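Skavach Home Forum
Home | Topics | New posts | Floors | Storage | Members | Log in
2 min read

Extension cords across a wood floor, big table in the middle of the room

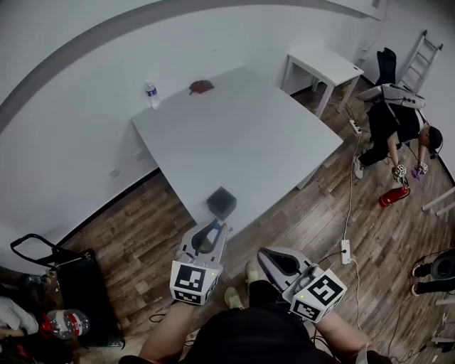

Isla Dunbar
We moved into a new workroom in March and I'm trying to get the floor under control before more people start using it. It has a plank floor, a big square white table in the middle, and outlets only along one wall. So I have one power strip by the side table at the wall, and an extension cord running from there across the boards to a second strip nearer the big table. There are black cables on the floor too. A folding ladder leans on the wall because I have no closet for it, and bags end up in the corner.

The landlord won't let us drill into the floor. I don't want to move the big table against the wall, as people work from more than one side. What would you do with the cords, and is there any sense in taping them down? I'm also worried about tape marks on the wood.

Genalyn Macaraeg
Don't tape straight onto the planks. I did that in a rental and the finish came off in strips when I pulled it up. Get a rubber floor cord cover, the low kind with sloped sides, and lay it along the shortest line from the wall to the table. It stays put by its own weight. Measure before you buy, they come in fixed lengths and mine was 4 inches short.

The bigger thing is the two strips. If the second strip is plugged into the extension cord and the cord is plugged into the first strip, that's a chain, and you shouldn't leave it that way. Get one strip with a cord long enough to reach the table and plug it directly into the wall. Then fasten it under the tabletop with screws or a clamp mount, depending on what the top is made of. Check the watts of everything you plan to run at the same time against the label on the strip.

For the ladder, lay it flat along the wall or hang it if you're allowed to put hooks up. A leaning one slides when somebody bumps it.

Tumelo Kruger
just use a rug. worked for me

Henryk Śliwiński
Please don't run cords under a rug. They can overheat and you won't see if the insulation is worn.

I agree with Genalyn about the single long cord. For the black cables, hook-and-loop ties every 30 cm or so keep them in one bundle, and you can run the bundle through the same cover if it has a second channel. Put a bag hook on the side table and the corner will stay clearer.

Isla Dunbar
Thanks. I've ordered a cover and a longer strip, both should be here Thursday. No rug.

This site uses cookies to remember your settings. Accept | Manage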